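Coffee corner opens at Grukstead library

Grukstead library has opened a self-service coffee corner on its ground floor, beside the local history shelves. It replaces the vending machine by the lifts, which was taken out in March after a run of faults and a long wait for parts.

The corner has a wooden table, a capsule machine and a tray. It is open whenever the library is, and there is no need to be a library member to use it.

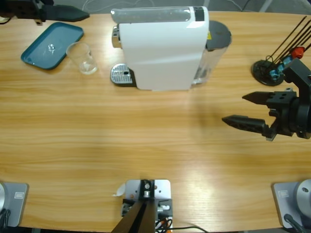 Page last changed: March, 4.15 pm

The machine came from Drindetti, a catering supplier in the town, which will also look after servicing. The library paid £800 for the machine and the table together. A further £500 has been set aside for capsules, cleaning supplies and replacement glasses over the first year.

The money comes from the winter book sale, which raised £3,852. The rest of that sum is going on large-print titles and on new blinds for the reading room – work on the blinds is due to start once the supplier has confirmed a fitting date.

A drink costs £2, paid at the enquiry desk, where staff will hand over a capsule. The choice is a standard coffee, a decaffeinated one or tea. Hot water alone is free, and people are welcome to bring their own tea bags. Card payments are accepted but the desk cannot change large notes.

The library asks people to follow a few rules. Put the glass on the grate under the outlet before starting the machine, and leave it there until the last drips have fallen. Lift the lever gently. Used glasses go back to the desk, where they will be washed. Please don't leave them on the shelves or next to the public computers.

The water tank will be filled by staff at opening time and again at lunchtime. If it runs low in between, tell someone at the desk. Visitors should not fill it themselves from the tap in the toilets.

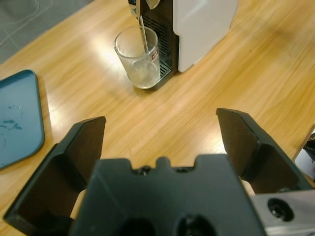 Anyone who finds a drink too strong can top it up with hot water at no extra charge. Milk is kept in the fridge behind the desk and has to be asked for. There is no oat or soya milk at present, although this may change if enough people want it. A slip for suggestions can be picked up at the desk.

Drinks may be taken into the newspaper area and the children's library, but they must stay out of the Ugwu Room, where the older maps and parish papers are kept. The same goes for the microfilm readers. Water in a closed bottle is still allowed everywhere except the Ugwu Room.

The corner will close 30 minutes before the library does, so that the machine can be rinsed through and the table wiped down. It will also be out of use on some mornings when the ground floor is booked for school visits. Notices will go up by the main door beforehand.

Lomorau branch library has asked for a similar corner. A decision on that will wait until the takings at Grukstead have been looked at in the summer – Lomorau has less floor space, and its only spare socket is behind the returns trolley.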